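Dandulell Boards > Food & Cooking > Meatless Mains

Topic: Lentil loaf that doesn't collapse, is this a myth

orkalum_annie
I have made four lentil loaves since September and served zero slices. What I serve is scoops. My family has started calling it "the pile." I use brown lentils, oats, carrot, onion, a flax egg, and a recipe that promises it "slices beautifully." Does anybody's?

bisht
Your lentils are too wet. Everybody's are. Drain them, spread them on a towel, go do something else for a while, come back. Then mash half and leave the other half alone. If you mash all of it you have made dip.

Cuiping Xu
I'd go after the flax egg before the lentils. One flax egg in a full loaf pan is a decoration. I use three, plus a spoonful of tomato paste, and mine slices the next day. Not the same day. The same day it is also a pile.

orkalum_annie
So the secret is to eat something else for dinner.

Cuiping Xu
Pretty much, yes.

skelutetti
Disagree on waiting. I bake mine until it hits 300 minus whatever my oven is lying about, let it sit 10 minutes and cut it with a bread knife. Holds fine. But I use walnuts, and I chop my mushrooms to almost nothing and cook them till the pan stops hissing. Mushrooms are the real water problem, and I notice they're missing from your list, so maybe you're also missing flavor.

bisht
300 what? That's the temperature of your oven, I hope, and not your loaf.

skelutetti
Oven. Fahrenheit. I was typing with one hand and eating loaf with the other.

bisht
300 is still too low. That's how you dry hats. I do 375 and get a crust, and the crust is what's holding the whole business together.
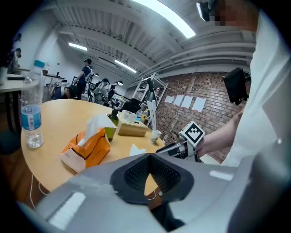 white shirt, two grippers

orkalum_annie
Update for the three of you. I did the towel thing and the three flax eggs, kept the oven at 350 to offend everyone equally, and got five actual slices before the end fell off. My son asked where the pile was. He sounded let down.

Štefánia Murín
Coming in from the soup topic. My grandmother's version has no flax and no egg of any kind. Cooked potato, pushed through a ricer, maybe a cup of it. It tastes like a loaf my grandmother would make, so adjust your hopes, but you could build a wall with it.

skelutetti
Potato makes it gluey.

Štefánia Murín
Only if you beat it. Fold it in and stop. People see a bowl and lose all restraint.

Cuiping Xu
I tried potato once and liked it cold, in a sandwich with too much mustard. Hot, it was a bit school cafeteria. I'd still take it over walnuts, which always turn up in my teeth at work.

bisht
Walnuts are the only reason to make the thing. Without walnuts just have soup.

orkalum_annie
I'm doing potato next, half walnuts, and I'll line the pan with parchment so I can lift it out. Last question: ketchup on top, yes or no?

skelutetti
Yes, last 15 minutes.

bisht
No.

Štefánia Murín
Please take this one to the ketchup topic. It's at 113 replies and I don't think they've finished with the first one.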